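Progress report to the Pacheco fund, Tenwood reading and craft rooms
Saturday, September 16, 2023
Prepared by Heloísa Honorato

This report covers work on the back room since our last one in February. The front room was finished before then and is in regular use, so it isn't dealt with again except under costs.

## Where things stand

The back room is nearly ready. The ceiling has been painted white with the beams left showing, and the brick wall has been left bare, as agreed. Sebastião Assunção asked whether we should seal the brick. We decided against it for now, as the quote from Dernura was higher than we had allowed for and the wall sheds very little dust.

Most of the time since the last report has gone on storage. The old shelving went to the tip in two van loads, and the replacement is a white cabinet with open shelves on top and drawers underneath. It stands against the brick wall. We bought it second-hand through Stirkalon, who delivered it and carried it up.

## The cabinet

The shelves are being kept light for the time being. There is a small dark fan on one of the middle shelves, a white vase higher up on the right, a small white cup below that and a little grey lantern-shaped lamp at the bottom right. The potted plant on the counter has gone to dry brown stems and will be replaced when the room opens. The drawers are for table linen, paper and the smaller craft tools. We are sorting the cloths first because they take up the most room, and deciding which drawer suits them before anything is labelled.
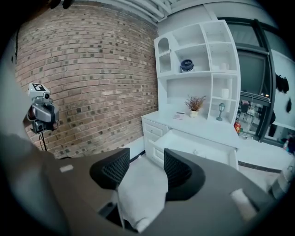 ## Linen and small items

We inherited a large amount of linen from the old hall, far more than the room needs. The plan is as follows:

- Plain white cloths stay in the back room, folded to the width of a drawer.
- Patterned cloths go to the front room, where the tables are bigger.
- Anything torn or badly marked is cut up for cleaning rags.
- Craft tools wait in their boxes until the linen is done.

Sorting has been slower than I expected. Several of the larger cloths had been put away without being ironed, and we have only one iron. Sebastião has taken a bag home to do there.

We have also tried more than one way of setting out the shelves. The arched space at the top left has a grooved back and looks best with very little in it, so books will not go there. The narrow compartments on the right are too small for most of what we own. They will do for thread, chalk and pencils. The fan can stay where it is until the weather turns, and after that its shelf is free for the sign-in book. 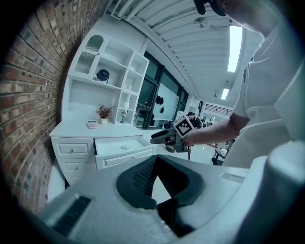

**Will the cabinet be fixed to the wall before the room opens?**

It will be fixed at two points behind the upper shelves. Stirkalon has the brackets on order, and the room stays closed to groups until they are fitted.

## Costs

The grant for the back room was £2000. Paint, brushes and filler came in under budget. The cabinet cost more than planned, including £50 for delivery, but we saved by keeping the old tables. We expect to have roughly £100 left once the brackets are paid for, and would like to spend it on a second iron and a set of drawer dividers. Please let us know if that needs a separate request.

Receipts are in the folder Heloísa sends with the quarterly figures. One is missing, for screws and wall plugs, and the shop has been asked for a copy.

## Still to do

1. Finish the linen and label the drawers.
2. Fix the cabinet to the wall.
3. Replace the plant.
4. Touch up the paint where the ceiling meets the brick.
5. Move the craft tools out of their boxes.

Once the room is open we can take groups of up to seven at a time. Two groups have asked for places and both have been told they will hear from us when the brackets are in.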